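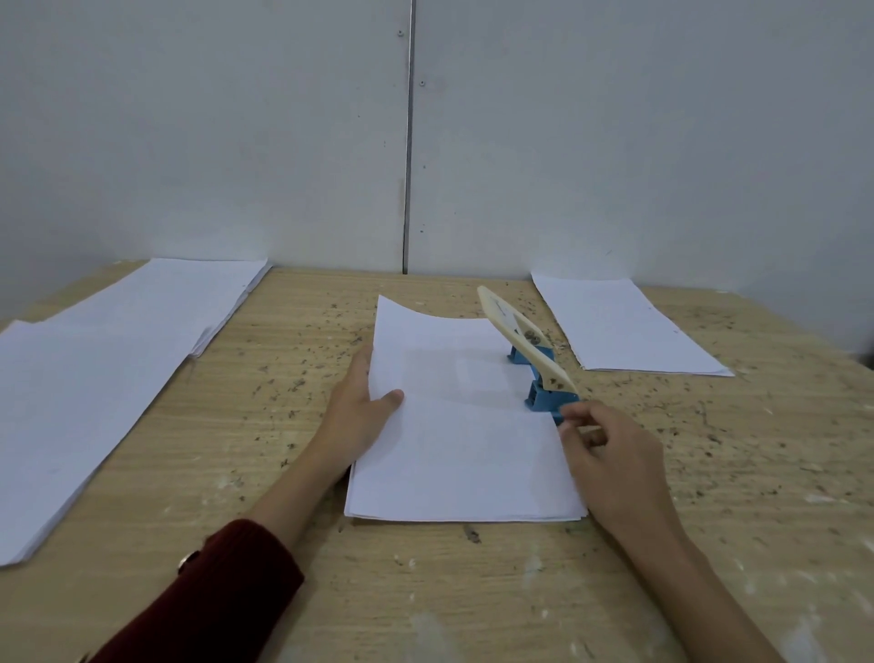 A stack of white paper, held flat with the left hand.

Search this site Enter keywords Go

THE COOKBOOK THAT GOKIVTON BUILT

The first recipe in the Gokivton cookbook is for plum dumplings, and it has four different cooks' handwriting on it. Someone wrote it out in blue pen. Someone else crossed out the lard and put in butter. A third person put the lard back, underlined twice, and a fourth added, in very small letters at the bottom, "either is fine if you are hungry."

I love this page. I have made the dumplings from it three times now (butter, butter, lard) and I would like to report that the lard people have a point.

Community cookbooks have been around for well over a century, and most of us have met one: the spiral binding, the gelatin salads, the casserole that appears under five names because five families each believed they'd come up with it. What's happening in Gokivton is a cousin of those books, but looser and a lot more alive. It has no fixed table of contents. It lives in binders. Anyone who has one can add pages, take them out, or argue in the margins, and every April the new pages get copied and handed around so that all the binders can catch up.

There are 104 recipes in it as I write. By the time you read this there will be more, judging by the shoebox of loose cards I saw on Lumturie Vukadinović's kitchen counter.

Vukadinović started the thing in 2000 with a soup. Her aunt had made a sour bean soup every winter and had never written it down, and when she got too shaky to stand at the stove, she sat on a chair by the window and shouted instructions instead. "I wrote down everything, including the swearing," Vukadinović told me. "Then I typed it up without the swearing, and it wasn't as good. So I put some back."

She gave copies to two neighbors. One returned hers with a note saying the beans needed longer. The other stapled a recipe for walnut bread to the back. And that was it, really, that was the whole founding of the project! Within a year she had a folder too fat to close, and people she barely knew were stopping her at the bakery to ask if she had the one with the peppers.

She did have the one with the peppers. It's on my list for fall, when you can get the long sweet red ones by the crate at the Brirnik market, a short bus ride down the valley. You roast them until they're black all over, put them in a pot with a lid on, and go do something else. The skins slide off after that. Then garlic, oil, vinegar, salt, and a night in the fridge. The recipe runs to four lines, and the notes under it run to a page and a half, mostly on the subject of vinegar.

Those notes are what sets these binders apart from any cookbook I own. A printed book gives you the version that won. Here you get the losing versions too, and the grudges. Under a recipe for cabbage rolls there's a running dispute about rice that goes on for three sheets. Under the honey cake, a single line: "Do not open the oven. I mean it, Yan."

Yan, I should explain, is the guesthouse on the hill above town, and the honey cake used to be made there for every wedding party. The kitchen passed through several hands, and one of those cooks was apparently an oven opener. The cake is very good. Seven thin layers, sour cream between them, and it has to sit overnight or it's just a stack of cookies.
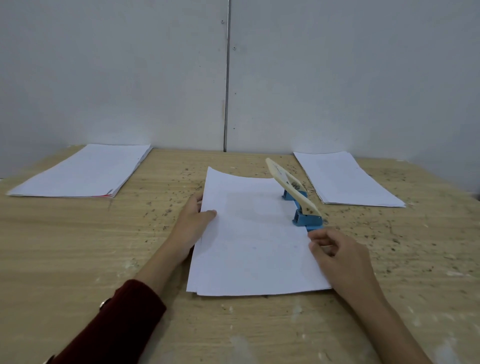
Punching the pages for a binder.

Jannik Voß came to Gokivton for a summer of hiking and stayed for the bread. He bakes it now, out of a small shop called Pirer that opens at six in the morning and is usually sold out by ten. He's also the person who got the cookbook sorted into sections, after a winter of trying to find a dumpling recipe filed between two jams.

"I thought I would do it by ingredient, very logical," he said, laughing and shaping rolls without looking down at them. "But people don't look for flour. They look for the thing their mother made when it snowed." So the sections are by occasion. There's one for snow. There's one for funerals, and one for when the plums all come at once. My favorite is called "Company Is Already at the Door," and it has 34 recipes, none of which take longer than half an hour. One of them is toast with a raw garlic clove rubbed over it, and I'm not going to argue with its inclusion.

Voß's own page is for the dark rye he sells at the shop. He held out on giving it up for a long time. When he finally did, he went home expecting the worst for business, and what he got was a line of people wanting to know why theirs had come out flat. He teaches them. Bring your starter in a jar in the late afternoon, when the ovens are cooling, and he'll smell it and tell you what it needs. Mine needed feeding twice a day and a warmer shelf.

I asked Vukadinović whether she'd thought about publishing it properly, with a spine and photographs. She's had offers, she said, and she pulled a face. A publisher would want to test everything and pick one rice. There are 46 binders out there now, a few of them a long way from town, and each is a little different from the next depending on who spilled what on which page and who had opinions about it.

She sent me home with a copy of the bean soup. It calls for white beans, a smoked bone, two bay leaves, and enough vinegar "that you make a face, but a happy one." I simmered it most of a rainy afternoon. Then I got a pencil and wrote in the margin that it could use another carrot.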